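De: Stavros Economou
Para: lista Burnness – instalações e manutenção
Data: 22 de março
Assunto: Re: Bancada da casa de banho: limpeza do mármore e lugar dos artigos de higiene

Respondo aos dois pontos por ordem.

> O mármore à volta do lavatório pode ser limpo com o
> produto anticalcário que usamos nas torneiras? E o
> dentífrico fica na bancada ou na gaveta? No modelo
> da Katsaros havia um copo para tudo.

1. Mármore. Não usar anticalcário. Qualquer produto ácido ataca o carbonato de cálcio e deixa manchas baças que só saem com novo polimento. Usar o detergente neutro Jisen, referência 714, na diluição de 27 ml por litro, pano de microfibra bem torcido, e secar logo a seguir. O impermeabilizante precisa de 60 minutos de absorção antes de se retirar o excesso. Próxima aplicação: junho.

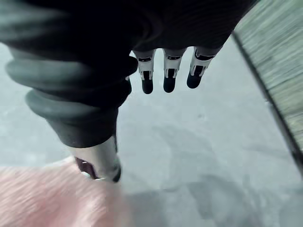

O pavimento segue a mesma regra do detergente neutro, mas com balde e pano próprios. Não reutilizar na bancada o pano do chão, mesmo lavado: a areia que fica nas fibras risca o polimento.

2. Dentífrico. O tubo guarda-se ao alto, com a tampa para cima e fechada. Deitado sobre a pedra, larga pasta pela rosca, e a pasta contém abrasivo. A caneca pode continuar na bancada, ao fundo, do lado esquerdo, desde que se limpe a base quando se limpa a pedra. Quem espreme o tubo deve fazê-lo por cima da cuba, nunca por cima do tampo. 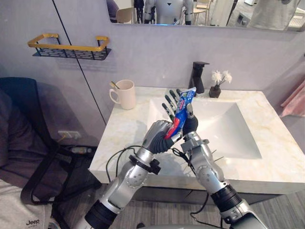
Bancada de mármore com lavatório retangular, torneira preta e caneca ao fundo; tubo de dentífrico sobre a cuba.

Quanto à torneira: o acabamento preto mate também não tolera anticalcário nem esfregões. Água morna, detergente neutro, pano seco. Se já houver calcário na saída de água, avisem antes de tentar raspar.

Falta confirmar com a Storkevent o prazo de entrega do vedante para a junta entre a cuba e o tampo. Até lá, não esfregar essa junta com escova.

S. Economou

Mensagens recentes nesta lista
- Vedante sanitário: cor e tempo de cura
- Re: Gavetas do móvel inferior, afinação das corrediças
- Panos de microfibra: temperatura de lavagem
- Stock de detergente Jisen

Arquivo da lista Burnness | Contactar o administrador | Cancelar subscrição | Voltar ao topo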